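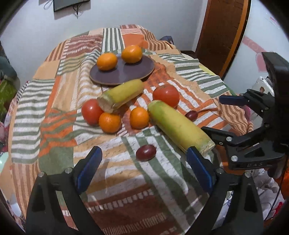
3 min read

Sorting Day: My Term Project on What Automation Does to a Workday

So my project for the Work and Technology class was supposed to be about a warehouse. Then the warehouse in Tallville stopped answering my emails (fair, they're busy!) and I ended up spending my placement with Kwok, a small outfit in Grekville that packs mixed produce boxes and is trying to get part of the packing done by machine. I'm really glad it went that way, because a place that's halfway through changing is so much more fun to write about than one that's finished.

The job people are working on right now is the plate job. You've got fruit and vegetables sitting on a cloth, you've got a plate, and the right things have to end up on the plate. Sounds easy! But look at what's on there: oranges, a couple of red tomatoes, two pieces of some yellow-green vegetable with the ends cut, and those little dark red grape-looking ones. An orange is big and round and kind of forgiving. A small oval thing lying in a wrinkle of striped cloth is another story, and the two black grippers with their blue pads have to deal with both.

I got to try a hand gripper on my second morning. You squeeze, the fingers close, and you feel very clever until you've done it for an hour and your thumb starts complaining. My first tomato rolled clean away from me. One of the packers laughed and told me to come in lower and slower, and she was right, and that little tip is basically the whole subject of this report.

What I wanted to find out was what changes for the people. I talked to 12 packers over 3 weeks, mostly on breaks, and wrote down whatever they'd let me write down. Before the project they stood at the packing line for a full shift. Now some of them spend 2 hours of it showing how a pick should go, over and over, with a target of 200 picks per session. A few love it. They get to sit down between rounds, and people ask them things, like how hard you can squeeze a tomato before it's no good for sale. One man told me he'd been packing for years and had never been asked that before.

Others were less happy, and I don't want to skip over that. The pay is the same even though it feels like teaching. The pace is strange too (lots of waiting, then a burst of doing). And the big worry came up in nearly every talk: what happens to the line once the machine is good at this? Management says the plan is to move people to checking and customer orders. They said the same thing at the Brollatau site, and the packers there did get moved, but to later shifts, and that's a huge deal if you have kids to pick up from school.

My own opinion shifted a lot while I was there. I went in thinking the question was how many jobs get lost. I still think that matters, but I'd now put scheduling right next to it, plus who gets credit for the know-how. If I had more time I'd go back in October, when the next group starts, and ask the same people the same questions. I'd also like to talk to the evening crew, who I only met in the parking lot.

My interview questions and break room notes are in the appendix. Sorry in advance for the handwriting on the scanned pages!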